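Reading time: 4 minutes

Bay 2 tunnel conveyor stopping mid-wash, fault log

Site: Clotthorpe
Equipment: Betine conveyor drive, Kunska bay controller
Status: closed, monitoring

Original report

The tunnel conveyor stops with a vehicle partway through, usually between the wraps and the rinse arch. The controller shows "ROLLER PULSE LOST" and the entrance light goes red. Attendant resets it and it runs again for anywhere from one car to a whole morning. It started in May, after we changed over to the new presoak. No other alarms. Air pressure at the compressor is normal.

First check

Pulled the fault history off the controller. It holds the last 12 events and every one of them was the same code. The car counter read 1,598 since the last service reset. Cleaned the pulse sensor face, checked the gap with a feeler gauge and found it on the wide side of the allowance. Closed it up and tightened the lock nut. Ran empty for half an hour with no stops.

Second check

Stopped twice before lunch. Both times the vehicle was a heavier one, a ute with a canopy and then a delivery van. Measured motor current on each phase with a car on the belt and it was even. Swapped the pulse sensor with the one from Bay 1. The fault stayed in Bay 2, so the sensor is good. Swapped back.

Asked support whether the pulse timeout could be lengthened. They advised against it. The timeout is what stops the line if a chain breaks, and they don't want it hiding a slipping drive. Left at the factory setting.

Third check

Opened the junction box on the exit side, behind the dryer plenum. The lid gasket had gone hard and there was green corrosion on the terminals for the sensor cable. Wiggling the shield wire dropped the signal straight away. The old log from the Buchanan site mentions the same box, and theirs had also been mounted with the cable glands facing up.

Work done

Isolated and tagged the bay. Cut the cable back to clean copper, fitted new ferrules and a new terminal strip. Replaced the gasket. Turned the box around so the glands face down and left a drip loop in each cable. Moved the sensor cable out of the tray it shared with the dryer motor leads. Checked chain tension while the covers were off and took up one notch.

Result

Ran nearly 2,000 cars with no pulse fault. One stop in that time was an attendant hitting the e-stop for a loose roof rack. The presoak had nothing to do with it as far as we can tell, although the overspray does reach that wall.

Follow-up

Inspect the junction box every 3,000 cars, with the chain lubrication. Check the Bay 1 box at the next closure. It's mounted the same way and hasn't been opened. Spare gaskets are in the pump room, second drawer, in the bag with the nozzle tips.

Comments

tunnelrat
Had this same code for weeks and it was a cracked target on the drive sprocket. Worth a look if the wiring checks out. You can only see the crack with the chain slack.

southside wash
Did you use gel-filled connectors or plain terminals? We went to gel after the second time and haven't had the lid off since.

bay_tech
Plain terminals. There wasn't room in the box for the gel type. If it corrodes again I'll fit a bigger box.

greaseandsuds
Glands facing up, every time. Our installer did all of them like that and I've been turning them around one by one.
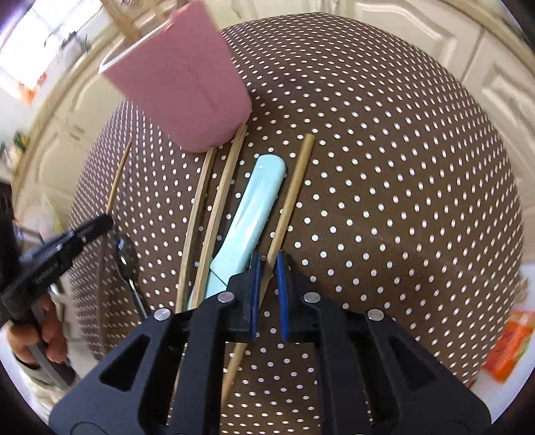
Can I keep washing cars while I wait for a part, if the fault clears on a reset?

Only with an attendant at the controls who can see the full length of the tunnel. If it stops more than once in an hour, or the chain is moving unevenly, close the bay until it's repaired.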